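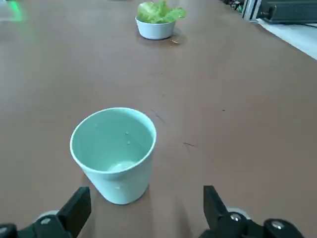 Getting subtitles to behave on the Arix player, part 2
By Nelly Cuervo
March 6, 2006

Right, so by now you should have the player plugged in and showing the blue menu on your telly. If you haven't, go back to part 1 and sort that out first. This part covers subtitles, and I'm using my disc of Floria (the Yatsenko film, the one with the ferry) all the way through, as it has three subtitle tracks and every one of them gave me trouble.

Before you start

You'll need the remote, the disc, and a blank CD if you plan to load your own subtitle file. Set the player to PAL. Mine came set to NTSC and the bottom line of text kept sliding off the screen.

Choosing a track

1. Put the disc in and let it get to the film's own menu. Don't press anything during the Vatance logo, it locks up for ages if you do!

2. Press SETUP, then go down to Language.

3. Pick Subtitle and choose English. On Floria there are two Englishes listed. The first one is for the songs only, so pick the second.

4. Press SETUP again to come out. The player doesn't say it has saved anything, it just goes back to the film.

Note: the SUBTITLE button on the remote changes the track for this viewing only. Switch off and you're back to whatever is in the menu. I spent a whole evening cursing over this.

Changing the size and position

5. With the film playing, hold SUBTITLE down until a number appears in the corner. Mine says 16, which is the text size it comes with. I drop it to 12 because the long speeches in the courtroom bit run to three lines otherwise and cover people's chins.

6. Use the up and down arrows to move the text. Six presses up puts it nicely inside the picture on my set (an old square one). On a widescreen you may want it lower, in the black bar.

7. Press ENTER. If you just wait for the number to disappear it forgets the lot.

Loading your own file

The songs in Floria are translated very stiffly, and Hnat Lysenko has done a far nicer set, which he's happy for people to use. You do need the film as a file on a CD for this, it won't work with the shop disc in.

8. Give the subtitle file exactly the same name as the film file, apart from the ending. Capitals matter.

9. Burn both to the CD, side by side, not in folders.

10. Put the CD in, highlight the film and press PLAY. The text should come up with the first line of dialogue.

Caution: don't take the disc out while the light on the front is flashing. Wait until it's steady.

If you get Error 607, the player can't read the text. Open the file in Notepad, save it again as plain ANSI and burn a new disc. If the words come up but they're late, press the green button to bring them forward half a second at a time.

Part 3 will be about sound, and why the dialogue is so quiet next to the music.

Comments (3)

marrowfat
Holding the button down! I've had this player since Christmas and never knew. Thanks Nelly.

Hnat Lysenko
Glad the file is useful. There's a typo in the wedding song, I'll send you a fixed one.

teabreak_tim
My remote hasn't got a green button, it's got one marked SYNC. Same thing?

Email this page | Print | Recommended by 12 readers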